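By Zerrin Toprak
May

Many of you wrote in after last month's short note about the drawer runs, and I promised a proper account of what went wrong, so please pour yourself something and bear with me. It's a longer story than I first thought, and I'm afraid some of it is my own doing!

For those who joined us recently, the Flimstead project spends most of its days inside simulated rooms, teaching a two-armed robot to open and shut household furniture before we let anyone near the real thing. We change the colors, the floors and the furniture from room to room so that the robot can't lean too hard on any one look. By spring we had 2000 runs behind us on drawers alone, and I was feeling rather pleased with the lot of us, as one does right before a fall.

Then on a Monday, a little before lunch, the force log lit up. The left arm had been told to stop and hold at a drawer handle, and the stop went through just as it should. The trouble was the right arm, which was supposed to stop along with it and kept right on following its last path. In a simulated room all you lose by that is a bit of pride (and a lunch hour), but the same controller, which we call Sokon, was due to go onto the Ciltirard bench unit, where people stand a good deal closer than I'd like.
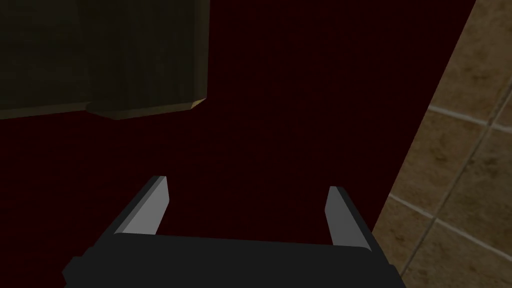
Bello Tamuno wrote back the same evening that a stop which reaches only one arm shouldn't be called a stop at all, and that he would sooner see the whole bench switched off for a month than have us patch it and hope. He also wanted to know why the test sheet had passed it, and that was a very fair thing to ask, though it stung a little.

So we went digging. The fault turned up at run 928, and once we knew what to look for we found it in two earlier runs as well, 3 in all, every one of them marked as a success! Our test sheet asked whether the drawer had moved and whether the gripper had stayed on its handle, and never once asked what the other arm was up to. I wrote that sheet myself, a couple of winters ago, when we had only the one arm to worry about, and I simply never went back to it after the second was added. The fault itself was plain enough. Stop messages go out through a little program named Igwe, and when both arms were due one in the same instant, the second message was dropped without a word in the log.

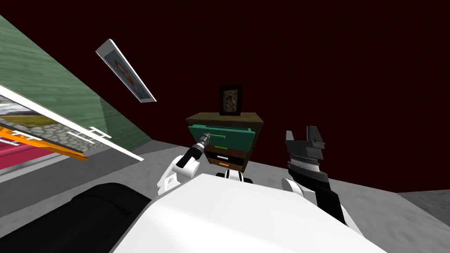
We've now rewritten the check from the ground up, and I want to thank everyone who sat through my drafts of it. Every run gets a stop thrown in at a moment the controller can't guess, and both arms have to report back that they're holding still before anything else is allowed to happen. The hardest case is the one where the arms have quite different jobs, with the left gripper at the light-green handle of the teal top drawer and the right one up and open, well away from the chest. It's so easy to watch the busy hand and forget its partner, and I did precisely that for longer than I care to admit. The new check scores the idle arm just as strictly as the working one, and a dropped message now fails the run outright.

We have done 300 runs under the new rules without a missed stop, which is cheering, but the Ciltirard bench stays off until Bello is satisfied, and he is (bless him) a hard man to satisfy. If you run Sokon on anything with two arms, please don't rely on its shared stop for now, and keep using your own separate cutoff. The corrected version of Igwe will go out to all of you by the usual route, along with the new test sheet, and I'd be very glad of your comments on both.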